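We use cookies to keep you signed in. Accept | Manage settings
Search tickets
3 min read

Ticket 2114 – Spare finger pads and second gripper pair, purchase request
Opened by: Joelle Khasawneh
Assigned to: Gladys Kirui
Status: Open, waiting on quote
Project: Mabula (table tasks)

Opened Sunday, October 29, 2023

Need a decision on what to order before the next budget round. We are planning the chopstick and spoon task for home kitchens and I don't think the current parts list covers it. The list was written in September for boxes and bottles. It has no spare pads on it at all.

Thin round handles are the problem. A chopstick touches the pad along a narrow line, so pad wear matters more than it did with boxes. The spoon is easier to hold.

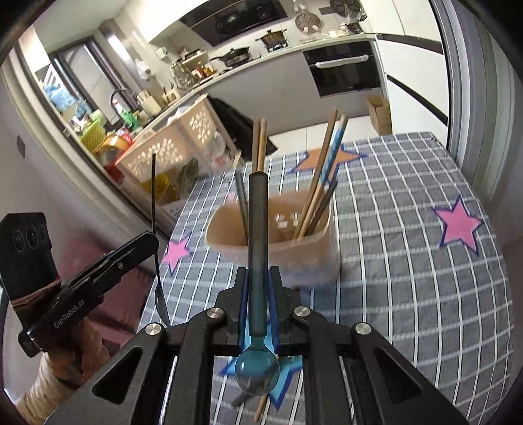 Spoon held between the blue pads, utensil holder behind.

What I would like priced:
- finger pads, ridged, blue, 60 pieces
- pivot screws, same size as now
- one extra pair of hand-held grippers, complete

Reply – Gladys Kirui
Pads are fine, I can put those through on the consumables line. The extra pair is a different budget and needs two quotes. I have asked Fultard and Clevateck. Fultard answered the same day but only sells pads in packs with the screws included, so your second item may drop off.

Do you need ridged? Clevateck lists a flat pad that costs less.

Reply – Joelle Khasawneh
Ridged for the order, please. I would take a small pack of the flat ones to compare if shipping is the same. The sticks in the holder are mixed, plain wood and patterned and dark, and they don't all have the same finish. I can't tell you yet which pad suits which.

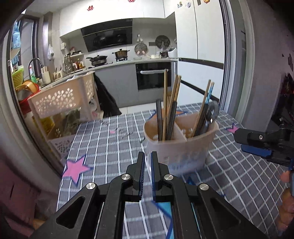
On the extra pair: we work with one gripper in each hand, so if one side goes down the whole session stops. That is the case for buying a pair and not a single. If the money only stretches to one, it should be a right.

Reply – Gladys Kirui
Noted. Jullitz has now quoted too, so we have 3 in total once Clevateck sends theirs. Jullitz is cheapest on the pair, but the pads are left out and delivery is extra. I'll put them all on one sheet with delivery added so we compare the same thing.

Two questions for the plan:
1. Are we buying the props, or using what each home has?
2. Do you want a carry case per pair?

Reply – Joelle Khasawneh
1. Use what is in the home. Please keep a small amount aside for a spare holder and a bundle of chopsticks – they are cheap and easy to lose between visits.

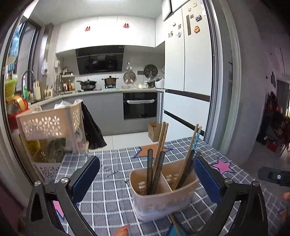
2. Yes to cases, one per pair. The hard kind, with room for pads and a screwdriver.

Also please move the pads to their own line in the sheet. Last time they were under "misc" and got cut.

Reply – Gladys Kirui
Done, pads are on their own line. Cases added, 2 of them. Clevateck still hasn't sent prices. I'll chase them and leave this ticket open until the sheet is signed.

Subscribe to ticket updates by email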